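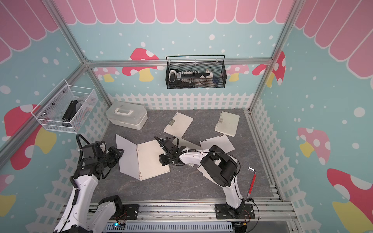
Spiral notebooks and loose sheets, with the lidded box at the back left.

From: Ryszard Szulc
To: Remine paper and notebooks list
Subject: Re: [remine] Sorting out part-used spiral notebooks

Hi all,

Replying to Maritza and to the couple of people who wrote to me off list. I've been at the notebooks since June and have a method now, more or less. It isn't fast.

The first thing is to get them all out flat where you can see the covers. I had been working from a pile on my lap and kept opening the same one. Mine are nearly all cream covers with a small dark label, so they look alike from any distance and you have to go by what's inside. Laid out with a bit of floor showing between them, I can keep track of which ones I've been through. Don't try to line them up. The wire catches on the wire of the one beside it and then you're bending coils back with pliers.

If one wants to stay open, stand it like a tent with the spiral on top and leave it while you deal with the others. I don't know that it does the pages any good, but it marks your place.

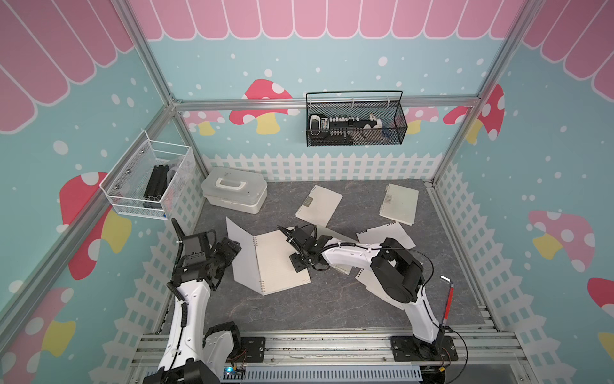
Maritza Condori wrote:
> I have 37 spiral notebooks from my mother's house and most have
> only a few pages written on. Do people keep them whole or pull the
> used pages and file those? I tore out a few and now there are
> paper crumbs all through the coils. Also, what are you keeping the
> loose sheets in? I tried a Figueroa folder and they slide out the
> bottom.
>
> Maritza

I keep them whole if more than half is written on. If it's less than that I take the pages out, but I cut them a few millimetres in from the holes with a blade and a steel rule. No crumbs that way. You lose a sliver of margin, so check first that the writing doesn't run right up to the wire. For the crumbs you've already got, a stiff paintbrush run down the inside of the spiral gets most of them.

Loose sheets go in a plastic box with a hinged lid and a handle. Any brand will do as long as A4 goes in without curling. Folders never worked for me either. Folded sheets I open out and leave under something heavy overnight.

The order I go in:

1. Everything out, covers up. Loose paper to one side if there's room.

2. Look at the first page and the last page of each. People start notebooks from the back more often than you'd think, so don't trust a blank first page.
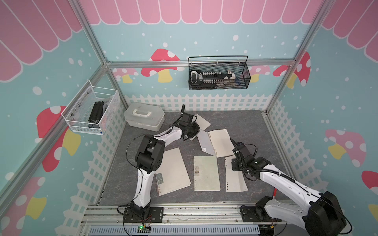
3. Pencil a number inside the back cover. I used stickers the first year and the glue went brown.

4. Cut out the used pages if you're cutting, and clip them together with the number on a slip.

5. Put the blank ones back on the shelf spine down. Spiral up, they sag.

Jacinto Ibarra asked whether lined pages that have gone wavy at the edge will come flat again. Some do. I put 2 boards either side and a strap around the lot for a week, keeping the spiral outside the boards. The ones that got properly damp stay wavy, and I just use those for shopping lists.

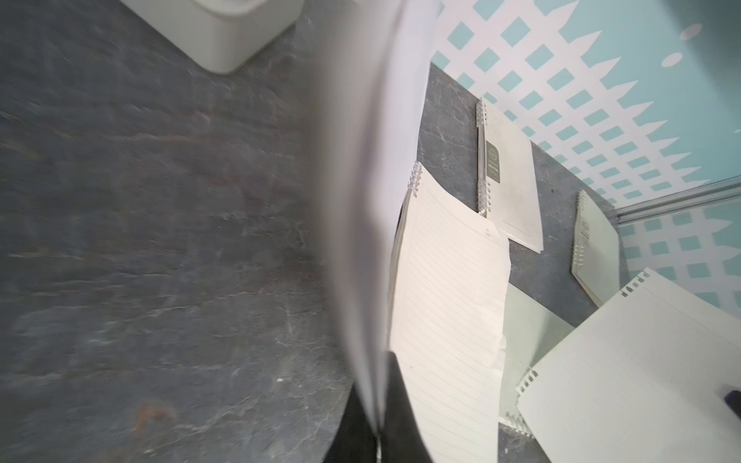 Lined pages, curled a little along the right side, next to a closed notebook.

If anybody has a source for replacement wire in the smaller size, please post it to the list. Grirano used to sell it by the metre and I can't find it in their new catalogue.

Ryszard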